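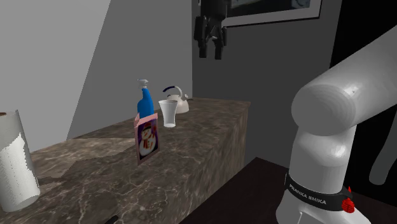 Marbled countertop with a roll of paper towels

Forums Rules Members Search Log in

Community Help > Soccer > Coaching and Tactics > Formations

Switching from a flat 4-4-2 to a diamond, who covers the wide areas?

Posted by Yamuna Acharya, 20/07/2022

I coach the women's second team at Jondbridge. We have played a flat 4-4-2 for as long as I have been there, and in April we finished the season with a run of games where we lost the middle of the field badly. Other teams put three in there and our two central midfielders spent the whole match chasing.

For preseason I want to try a diamond. One holder, one behind the strikers, and the other pair in between. I have the players for it. My left midfielder has never liked staying on the touchline anyway, and I have a holder who reads the game well but doesn't cover much ground.

What worries me is the wide areas. In our first practice match against Rondside they worked the ball out to their fullback over and over, and she had all the time she wanted to cross. My outside midfielders said they didn't know if they were supposed to go out to her or stay in. I didn't have a clear answer for them at halftime. We lost 2-2 on penalties, which they wanted to play for practice, so the score wasn't the problem.

Who should be going out to the fullback? And do I need quicker fullbacks of my own before I even try this?

Arain
Posts: 700

It depends on which side the ball is on and where it came from. The usual way is that the midfielder on that side of the diamond goes out to the fullback, and the rest of the midfield slides across behind her. The holder moves toward the ball, the far-side midfielder tucks in next to the holder, and you leave their other fullback alone. She's free, but the ball has a long way to travel to reach her. If they switch it well you have time to slide back, provided everyone starts moving when the ball is kicked and doesn't wait for it to land.

The part people miss is the strikers. In a diamond your two strikers have to work across the field. If the ball goes from one center back to the other and neither striker moves, the fullback gets it with nobody near her and your midfielder has 20 or 30 yards to run. If the near striker angles her run so the pass goes out slower, or has to go in the air, your midfielder gets there in time. I would coach that before anything else.

Your own fullbacks should stay home until the opposing winger drops deep. If your fullback jumps out to their fullback and the winger stays high, a center back gets pulled wide and you are in trouble. Some teams do it that way on purpose, but it needs more practice time than most of us get.

Walk it through first with no opposition. Put them in their places, move a ball along the other team's back line by hand, and stop after each pass to check where everyone is standing. It's dull for them but it works better than shouting during a game.

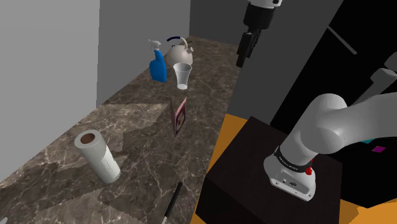
Can a holding midfielder who doesn't cover much ground still play at the base of the diamond?

She can, as long as the two beside her do the running and the back line stays close behind her. Keep the gap to the center backs short and tell her to shift early when the ball goes wide. If she gets dragged all the way to the touchline, something has gone wrong ahead of her.

Plela

We tried the diamond for one season and went back. Too many crosses, same as you. If your fullbacks aren't quick I wouldn't bother. You could keep the 4-4-2 and have one striker drop in when you lose the ball — that gives you the third player in the middle and you don't have to teach anybody a new position.

Also it matters how wide your field is. Ours is a big one and the outside midfielders were worn out well before the end.

Yamuna Acharya

Thanks to both of you. I'm going to do the walk-through at the next session and start with the strikers, since mine were standing still for most of that match. I'll keep the dropping striker as the backup plan. Our home field is narrow, so that should help a little.

Contact us | Copyright Community Help | Back to top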